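Chore Watch: The Floor Is Still Winning

Every November I check whether a machine is ready to take over my housework, and every November I end up buying another broom.

This year's hopeful is a two-fingered arm from Erkent, which the Skoltdale shop has been trying out on small household jobs. Maximiliano Valdebenito runs the trials there and keeps a log. It stands at 763 attempts, and he has read all of them, poor man.

Folding dish towels went well enough, provided you like them folded in 2. Loading a Bouchard dish rack took 4 minutes a plate. Floor pickup is the one I care about, living as I do with a grandchild and a great many beads, and it's where the arm does its worst thinking. A knot in the wood looks a lot like a raisin if you have never eaten one. "It will go after the knot with real commitment," Valdebenito told me.

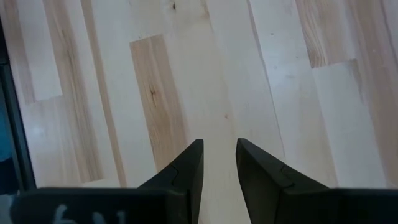 Fingers open over the floorboards. The dark knot is part of the wood.

The Pillomum people promise a software update in the spring that can tell grain from crumbs. I can already do that — I just don't want to bend over. Readers with a robot that will find an earring back under a radiator should write in, and please include the price.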